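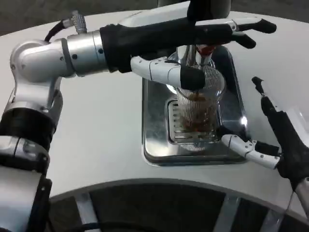

Progress report to the Zou fund, June

Most of this period went to the left thumb.

We had promised you a drinks station that could run through a morning at Vusham without one of us standing next to it holding paper towels. The filling routine was ready by the first week and did well in dry runs. Then we gave it liquid, and the left hand began to let go.

The fault is easy to describe. With the hand closed around a vessel under the spout, the thumb motor would report full grip and relax by a few degrees. In 500 fills it happened 23 times. Most of those cost us a puddle. In 2 of them the vessel tipped toward the edge, and the arm, which had been told it was holding something, carried on to the serving position with great dignity and nothing in its fingers.

We stopped all hot drinks that afternoon. Hot fills stay off until the safety check at the end of this report is passed, and the people at Vusham have been told.

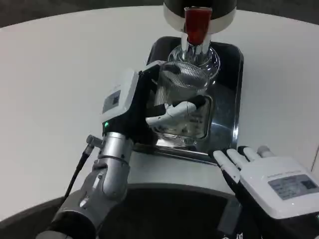

Drorau station team

The cause was a temperature correction in the Jumix grip software. It was meant to stop the fingers squeezing harder as the motors warmed up. On the left thumb it had been entered with the wrong sign, so the longer the hand worked, the more polite it became. We spent roughly a week blaming the glove.

The sign has been fixed and the old value is locked out. The arm now checks grip again before it moves off, and if the thumb disagrees with the fingers, everything stops and the spout closes. Early cold runs are clean, but we have thought that before.

Still to do: a full repeat of the fill test, a stop test with each hand, and a raised lip for the counter edge. The extra work has put us 7 working days behind. We are not asking for more money, though the paper towel line is over budget.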